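Visit to the simulation group at Cludport
Report by Gerardo Longo

Four of us took the early train to Cludport in July to see how the manipulation group there tests its control policies before they go anywhere near hardware. Margarida Mota met us at the side entrance and took us straight up to the second floor, where most of the work happens on two large monitors.

The project is called Galance. Its question is a narrow one: if you rank several policies by how well they do in simulation, does the real arm give you the same ranking? The group doesn't expect the success rates to match. They want the order to match, so that weak policies can be dropped early.

The test task is a small wooden cabinet on a dark table, with a simulated arm and a two-finger gripper. Opening and closing the drawer are scored as separate tasks.

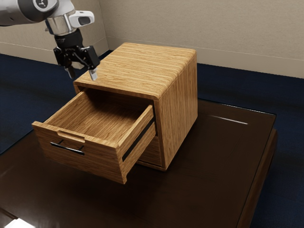

Page last changed: July, by G. Longo

Each policy gets 20 starting positions per task, and the same list is used for every policy. Mota said they used to draw new positions for each run and stopped when two versions of one policy came out in different order on different mornings. The full set for the comparison we were shown was 196 trials on the real arm, after a few were thrown out for logging faults. The simulated side is much larger, almost 2000 runs, and goes through overnight.

We spent most of the morning on contact. Friction in the drawer track is the setting that moves the results most. Set it low and nearly every policy looks good at opening. The group measures the pull force on the real drawer with a hand scale and adjusts the simulator to that - a slow job, repeated whenever the real cabinet is changed.

Rendering came second. The policies work from camera images, so wall color and reflections on the tabletop can matter. They vary the lighting in a separate batch and report it separately.
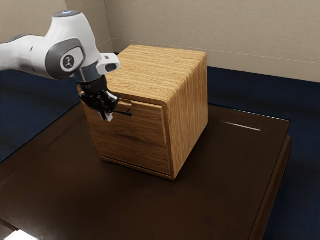

Guido Farina asked whether a matching order on one cabinet says anything about other furniture, and added that he would want a hinged door in the set before he trusted the method for his own work. Mota agreed that the result so far covers drawers only. A door is next on their list.

After lunch we saw the scoring scripts. An opening run passes if the drawer is past a set distance when time runs out, and there is no partial credit. The paper is still being written and we were asked not to pass on the ranking table. The train back left at 4:40.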